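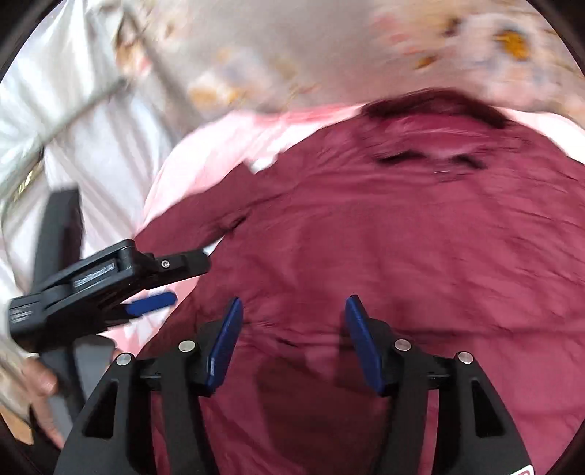 Two grippers and one maroon top at our robot club.

Hi from the Notdale robot club! This year our project is clothes. Folding a shirt is easy for you, right? It's super hard for a robot — cloth wrinkles, slides and flops all over the place.

So we teach by showing. I hold a gripper in each hand and squeeze to pinch the cloth, kind of like using big tongs. Our robot, Skirmont, learns from lots and lots of tries. We've saved 1,026 since September! My favorite part is sleeves (they're so sneaky).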